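4.2 House rules for resetting the bin

We wrote our first reset rules at Skarmont in February, and they were a bit of a mess. Everyone had their own idea of what "back to start" meant, so we threw out 30 trials and began again.

The rule now is dull but it works for us. Before each trial the operator checks the bin against the start sheet, says "clear" out loud, and keeps both hands outside the walls until the arm is parked. If anything on the sheet is off, the trial doesn't count – no arguing afterwards. 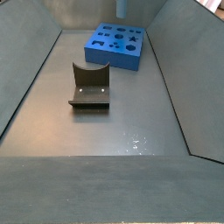

Figure 5. Bin with the blue shape-sorter block and the black holder.

We also log every stop, even the silly ones. I'd like to see the Ranton group do the same, as their stops only get written down when something breaks, and that makes our numbers hard to compare.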